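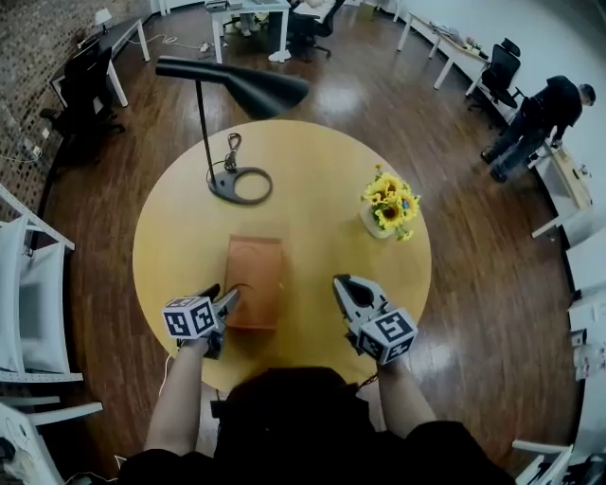

I've been using the Kulley pair for two months now, and people keep asking me if they should buy one, so here's the long answer. The Kulley is a set of hand-held grippers you wear out a table with. You do a chore with them, over and over, and the recordings go off to train a robot arm to do the same chore. We bought ours through Climness, who sell the grippers, the marker cubes and the cables as one kit. It took us a morning to get going, and most of that was charging headsets and hunting for a free outlet.

First thing you'll want to know: are they comfy? Mostly! The fingers open and close with a nice even squeeze, and after 200 takes on the box task my hands were fine. My shoulders were another story. You hold both arms out over the table the whole time, and by late afternoon I was resting my elbows on anything I could find (raise your table if you can, it helps a ton).

The finger pads are my favorite part. They're curved and a little springy, and they have this fine mesh-like face that grabs cardboard and thin cable much better than the smooth rubber ones on our old Calvo set. The Calvo used to send small boxes shooting across the room. I don't miss it.
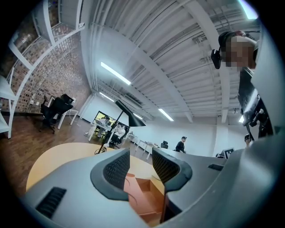

*The two black fingers from the gripper's own camera, with the lamp on the table past them.*

The camera on each gripper is super wide. You get the fingers, the table, the ceiling lights, your coworkers, pretty much the whole office. Great for tracking, less great if you care about privacy, so plan on blurring faces before you share anything. The Kulley software has a blur step built in, but it's slow. I start it at lunch and go eat.

My other gripe is the cable. It's thin and white and it hangs off the left side, right about where my knee goes. I've stepped on it more than once, and a clip on the housing would fix it. Stella Muli, who runs the table after me, tapes hers to her belt and swears by it. 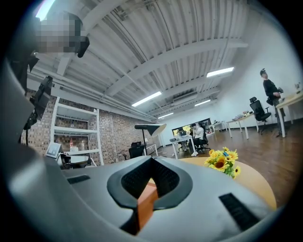 Page last changed: October

I've added a bit on tracking after a few emails. The marker cubes stick out from the sides, and yes, they bump into things. A tall lamp is the worst for this. I catch a cube on ours when I reach past it, and then I have to toss the take. Flowers are okay if you come in from the front. For a flat job, like lifting the lid off a box, you won't notice the cubes at all.

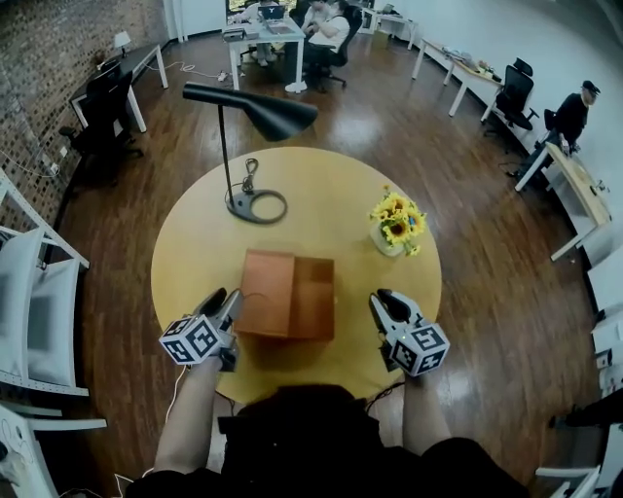 *Box open, a gripper on each side of it.*

Would I buy it again? Yep. I'd skip the Bitenitz carrying case they offer at checkout, though. It's stiff, the zipper sticks, and the cubes have to come off before it'll close. A plain tote and a towel does the job. Out of 8 points I'd give the grippers a 7 and the case a 2, and I'll bump the grippers up if they ever move that cable.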